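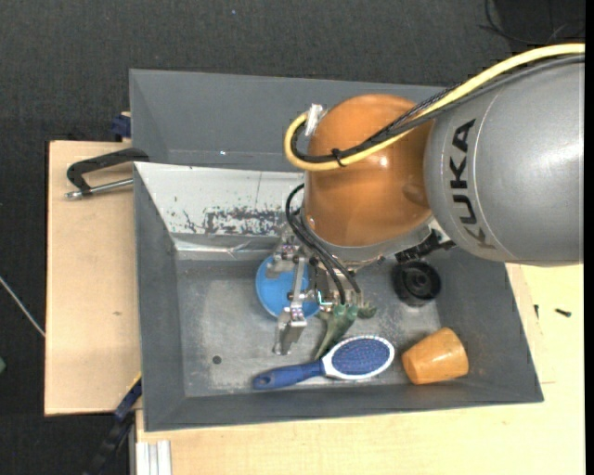

We have run the Stelleck picking cell at our returns warehouse in Flundirstead since February, and this review covers what it does well, what it does badly, and what it has meant for the people who used to do that job by hand. The cell is sold as a package by Goltell: a gripper, the picking software, a bin stand, training for two operators and a year of support. You supply the arm. Ours is an orange and gray KUKA. The work is mixed household returns, which means one bin can hold a hairbrush, a blue dish and a tipped-over cup along with things that are harder to name. Each item has to come out singly and go to the grading bench.

Speed first. On a normal shift the cell clears 658 items. A practiced person at the same station does more than that in the first half of the day and less in the second, and over a full shift the person still wins. We knew this when we signed. The cell was bought for the evening hours, when we could never fill the station, and for those hours it is fine.

It is good with rigid things that have a clear shape. Cups, brushes, bowls and toy wheels come out with little trouble. Soft goods are poor. Anything flat against the bin floor takes several tries, and after three misses the cell stops and calls for help. The call is a light and a tone. The tone is too quiet for our building, and we bought a louder one from Holzer that works with the same connector.

Setup took longer than quoted. Goltell allowed two days and we needed six, mostly because the bin has to sit in exactly the same place every time. Ours is clamped down. If someone bumps the stand, recalibration takes twenty minutes and has to be done by a trained operator. I would ask for a third training seat before signing.

Our two trained operators are Aslı Karabulut and Hiba Matar. Both were pickers for years. Their jobs changed more than anyone else's, and I think buyers should hear about that part before they hear about pick rates.

Aslı likes the new work. She spends less time bending over bins, and her shoulder complaints have eased. She also got a pay step, which we had agreed on in writing before the cell arrived. Hiba is less happy. She says the station used to be a place to talk, with four people around it, and now she stands by herself waiting for a light. We moved the grading bench closer so she has company for part of the shift — it helped a little. She has asked to rotate back to hand picking two days a week and we said yes.

No one was let go. Two pickers moved to grading and one to the loading dock. The one who went to the dock did not want to, and left in the spring. I count that as a cost of the project, though it is not on any invoice.

The log the cell keeps is useful. In our first full month it recorded 2,563 calls for help. Reading through them, we found that many came from the same few kinds of product, and we now sort those out at the door for hand picking. Calls have dropped since. The log can only export 500 lines at a time, so getting a month out of it is a tedious job.

Support has been decent by phone and slow by email. Replacement finger tips arrived in a week.

I would buy it again for an evening shift on hard goods. I would not buy it for clothing, or for a site that has no one free to answer the light.

Reviewed Wed 11 May. Rating: 3.5 out of 5.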